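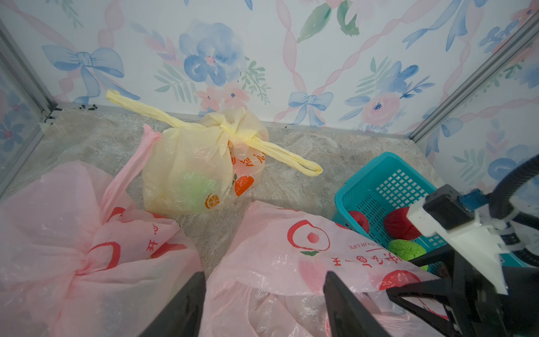
**1/** We sold the car in March and have done all the food shopping on foot or by bus since then. A few people asked how it works with two adults, one teenager and a hill. Thread.

**2/** The set-up: we live at the top end of Lodach. The big supermarket is on the ring road and the number 14 bus goes there. Luangrath, the small grocer's, is 900 metres away, downhill going and uphill coming back.

**3/** With the car we did one big shop a week. I tried to keep doing that by bus for the first month and it was a mistake. Two people, six bags, a full bus, and a bag of potatoes that went down the aisle on its own at the roundabout.

**4/** Now we do three small shops a week at Luangrath and one bus trip a month for heavy or boring things. Washing powder, tins, cooking oil, flour, toilet roll.

**5/** Fruit and veg we buy in small amounts and eat within two or three days. I throw away a lot less than I used to. With the car I bought salad on a Saturday sort of impulse and found it in the drawer later as soup.

**6/** Prices. Luangrath is dearer for milk, butter and anything in a box. It's cheaper for onions, ginger, herbs, rice, limes, greens and most fruit. Over a month it comes out close to level for us. If you drink a lot of milk it might not for you.

**7/** Sakda Saengthong runs the shop and will put things by if you ring before he opens. He'll also tell you not to buy something. Last week he took a melon out of my hand and put it back. No explanation, just gave me a different one.

**8/** Carrying. I started with a rucksack and a bag in each hand. Handles cut into your fingers by the halfway point. Folding a tea towel round the handles helps a bit.

**9/** Then I bought a Trusano trolley, second-hand. I resisted for weeks out of vanity. It takes the weight of everything I used to carry and I can hold a phone or an umbrella with the other hand.

**10/** Trolley notes for anyone looking:
- big wheels, small ones stop dead at every kerb
- check the handle height before you pay
- heavy things at the bottom, obvious, I still forget
- wipe the inside out, it smells after a while

**11/** Pull it uphill, push it downhill. If you pull it downhill it runs into your heels.

**12/** Bags. I know someone will ask. We take our own, and we still end up with plastic ones. They get used again for wet umbrellas, muddy boots and the bathroom bin until they split.

**13/** If you tie a bag shut for the walk, tie it loosely. I have lost patience with a tight knot and ripped a good bag more times than I'd like. Twisting the handles a few turns first and then tying one soft knot works for me.

**14/** Frozen food is the thing we've mostly given up. It takes me 19 minutes to get home with a full trolley and in summer that was too long for ice cream. Peas survive. I wrap them in a jumper.

**15/** The teenager. He was told he'd be doing one of the three shops each week. There was a discussion. He does it now, and he gets to choose one thing, which has been the same brand of noodles every time.

**16/** Written lists matter more than they did. With the car, if you forgot eggs you went back. Now if you forget eggs you have a dinner without eggs. Ours is on the back of an envelope stuck to the fridge - phone lists didn't work, we each had a different one.

**17/** Delivery: yes, we've used it. Twice when we both had flu, and once for compost. There's a minimum spend and I always padded the order to reach it, so it cost more than it should have. It's a good service if you can't get out. For us it's a back-up.

**18/** Weather. Rain is fine with a proper coat. Ice is the one that stops us, as the steps at Lurnent Road don't get gritted. I keep enough in the cupboard for four days: pasta, tins, long-life milk, a loaf in the freezer.

**19/** Our neighbour Sunee Boonyarit is eighty-one and has never had a car. I asked her for tips at the start and she said "go before you're hungry and don't buy water". Both correct.

**20/** She also gets me to bring her rice in the trolley and pays me in pickled mustard greens, so I'm ahead there.

**21/** Things I miss about the car: bulky stuff, the garden centre, not having to think. Things I don't: the insurance, the car park at the supermarket, finding somewhere to leave it on our road after six.

**22/** Would I recommend it? If you have a decent shop within a walk you can manage, try it for a month before you sell anything. If the nearest shop is a petrol station, I don't think I could do it either.

**23/** Somebody's asked about cat litter. It goes on the monthly bus trip, one bag, bottom of the trolley. I let people off first and go last.

**24/** And yes, the trolley goes on the 14. Fold it if it's busy. The drivers haven't minded so far.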